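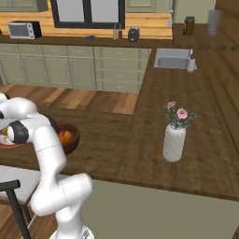 Our morning at the Lundness heat network

Mawar and I had been meaning to visit the Lundness energy centre since May, when our own gas bills went up again, so we were thrilled to get two places on the open day (and a very decent bacon roll at the gate). Haziq Nair, the shift engineer, took 12 of us round the boilers, the big heat pump and the storage tank, which is far taller than it looks from the ring road!

The network supplies 233 homes and the Ivwood bakery, and I asked, probably too many times, how the tariff is set. It is reviewed every spring against the wholesale gas price, with a cap for households. A gentleman from Jakari wanted to know about standing charges and got a long, patient answer, most of which I wrote down on the back of my parking ticket. The next open day is already full, but Haziq keeps a waiting list at reception.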